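Avstead Hotels: progress report to the lenders
Refinancing of the Povitz and Dranitcombe loans
2022-09-07

Since the last report we have agreed terms with one bank, lost another, and had the boiler at Dranitcombe valued separately from the building, at the bank's request. It came out lower than we had hoped and higher than it deserves.

Where the money stands

Of the 138 rooms across the two hotels, all are now open. The top floor at Povitz came back into use in time for the summer, with carpet in the corridor and hot water in every bathroom, and we have been charging for it accordingly. Takings at Povitz are ahead of plan. Dranitcombe is behind, mostly on weekday dinners, where the town continues to show a firm preference for eating at home. 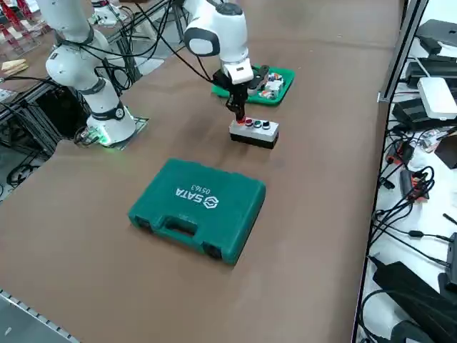 The restaurant there will therefore close on Mondays and Tuesdays until the spring. The chef took this better than the landlord's agent did, who has asked twice whether it counts as ceasing to trade. Our solicitor's answer ran to 5 pages and was no.

The new loan

Ryu Capital has offered to replace both existing loans with a single one, running for five years, secured on Povitz alone. The rate is dearer than the one we have and cheaper than the one we were threatened with. Lempi Miettinen has led the talks for us and has got the arrangement fee down twice, the second time by saying nothing for a very long stretch of a telephone call.

Three points are still open:

The test on interest cover. Ryu want it quarterly. We want it yearly, on the grounds that a seaside hotel in February would fail any test you cared to set it.

The spa licence, which Ryu's lawyers would like to see and which we would also like to see.

Release of the old charge over Dranitcombe. The paperwork is with the present lender, in a department that has moved offices.
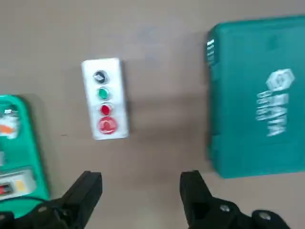
Photo: Avstead Hotels

Costs

Legal fees have passed the budget by 45 per cent. Much of that went on the lease at Dranitcombe, which refers throughout to a plan that is not attached. Energy is the other sore spot. Our fixed price ends in November, and the quotes so far have been brief and unpleasant. We have put the middle one in the forecast.

What we need from you

Please confirm in writing that you will accept early repayment without the exit charge, as discussed - the minutes of that meeting are with your office and were approved. We would also be grateful for a redemption figure that holds for longer than a day.

The next report will follow once Ryu's credit team has met. The monthly accounts for both hotels are being sent separately.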